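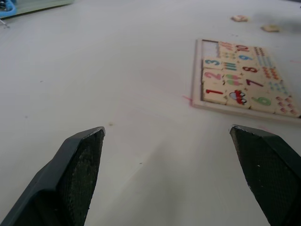
Week 2 — Watering Calves Through a Hot Spell

Good morning again, and thank you for reading ahead on rumen development, I know it was a long chapter! Today we stay with the young calf and talk about plain water, which gets forgotten once milk is on everyone's mind.

Offer fresh water from the first days of life, in a separate bucket from the milk. Calves will play in it and waste plenty — let them.

In June the Mikach herd, 215 head at the time, moved its calf buckets into the shade and scrubbed them daily. Intake went up within the week, and the starter grain followed.

For next time, please sketch a bucket layout for the Plultow barn (two pens, one hydrant) and bring your questions about scours.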